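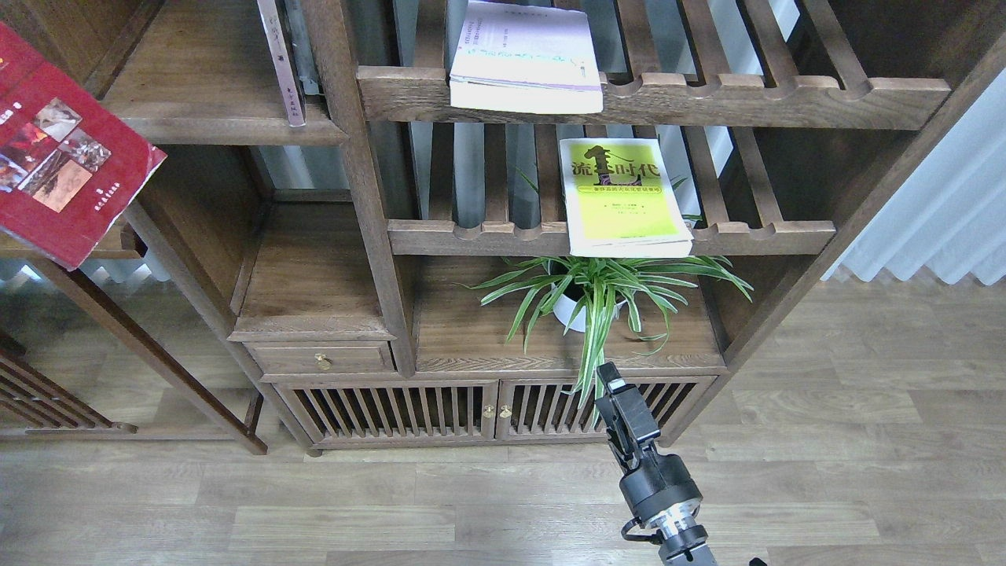
Pay the line of credit down before you do anything clever with the savings, a reader wrote under my last entry, and don't let Lirninus talk you into turning it into a fixed loan until you have seen the fee sheet. I had the fee sheet by then but hadn't read it. I read it this morning with my coffee.

24/06/2023

The fee sheet is two pages. The first is mostly definitions. The second has the cost of converting the balance on the home equity line to a fixed loan, and there are 3 separate charges on it, one of which I had been told about on the phone. The other two are a recording fee and something called an account modification fee. I called to ask what is modified and was told the account. I wrote that down.

The loan would run 15 years. I don't want to owe money on the roof for 15 years. The roof itself is fine and I don't regret it, but when I opened the line I pictured it being gone in a few years, and back then the rate was low enough that I didn't think about it from one month to the next. It follows the prime rate, and I knew that when I signed. There was a sentence about it and I initialed next to the sentence. Now each statement has a new rate on it and the interest part of the payment keeps getting bigger while the balance hardly moves.

So the choices as I see them are to convert it, leave it and pay extra, or use the certificate at Umedum when it comes due in August and knock a large piece off in one go.

The certificate is a 12 month one. I put it there last summer when the rate looked good compared with what I had been getting, which was almost nothing. If I had waited I would have gotten more, and I was annoyed with myself over that for most of the winter. I am less annoyed now. The money was safe and I couldn't spend it.

If I do nothing in August it renews on its own for the same term at whatever the rate is that day. There is a short window after it comes due when I can move it without a penalty. I went looking for the length of the window in the paperwork and couldn't find it. The woman at the branch looked it up and said it would be in the notice they mail out before the date. I asked if she could tell me anyway, and she did, and then I forgot to write it down while I was putting my folder away. I'll wait for the notice.

I spent the late morning at the kitchen table with a pad. I put the rate on the line on one side and the rate on the certificate on the other. The line costs more than the certificate pays, and that's before tax on the interest. Written out it is not a hard question. The reader was right about that part and I answered the comment to say so.

What makes me slow is that the certificate is most of what I have set aside. If I put all of it on the line and the furnace goes in January, I would be drawing on the line again for the furnace. I suppose that puts me back where I started and no worse off, as long as Lirninus leaves the line open. But I have read that lenders can freeze a line or cut the limit, and I checked my agreement, and there is a paragraph that says they can under certain conditions. The conditions are listed. A drop in the value of the house is one. I don't think the house has dropped. I also don't have any say in it.

I called McPhee after lunch. They did the original mortgage and they still send a calendar every year. I wanted to know if it made sense to roll the line and the mortgage together into a new loan. The answer was quick. My mortgage rate is from before all this, and giving it up now would mean paying today's rate on the whole amount. He said he would be happy to take the application but he wouldn't do it himself. I thought that was decent of him. He did ask if I was thinking of selling, and I said no, and he said not many people are, for the same reason, and that it has been a quiet spring for them. He said to hang on to the mortgage and leave it alone.

That takes care of one idea, and I crossed it off the pad.

Then Tevirard. My sister-in-law has her savings with them and keeps after me about it. It is all online, no branches. The rate on the plain savings account is higher than on my certificate, and you can take the money out any time. I went through the sign-up as far as the page where it wants the account number of your other bank, and stopped there. I don't have anything against them. I wanted to check that the deposits are insured and under what name, and the name at the bottom of the page was different from the name at the top. I looked it up and it seems to be a brand of another bank, and that bank is on the insured list. So it's probably all right. I'll go back to it another day when I haven't already spent hours on hold.

The regular savings at Umedum, the one I keep for bills, is still paying so little that I got cents last month. I have left it there out of habit. Moving even part of it would be more use than most of what I did today.

Where I have ended up for now:

Not converting the line. The fees on top of 15 years is too much for the sake of a steady payment.

Paying extra on it each month, starting with July. I set up the extra as a separate transfer marked for principal. The website has a box for this. The first time I did it, in the spring, I missed the box and they treated it as the next month's payment made early, and it took two calls to get it put right.

In August, moving part of the certificate to the line and keeping the rest where I can get at it. How big a part I haven't settled. I wrote down half, then a little more than half. I will see what the balance is by then, and what the rate is. The Fed left things alone this month but the paper says to expect more before the year is out, and if so the line will go up again and half will look too small.

I also called the county about the property tax bill while I was in the mood for calls. Nothing wrong with it. It has gone up and the escrow on the mortgage will go up with it, and they'll send a letter. So the payment I called fixed when I was talking to McPhee isn't completely fixed either. The loan part is. I moved the figure on the pad and had to redo the column under it.

Rang off with the county a little after they should have closed and they were still polite.

Supper was eggs. It rained toward evening and I went up with the flashlight to look at the attic around the vent, where it used to come in. Dry. I put the fee sheet in the folder with the agreement, wrote "do not convert" across the top in pencil, and put a note on the August page to watch for the Umedum notice and to write the window down this time.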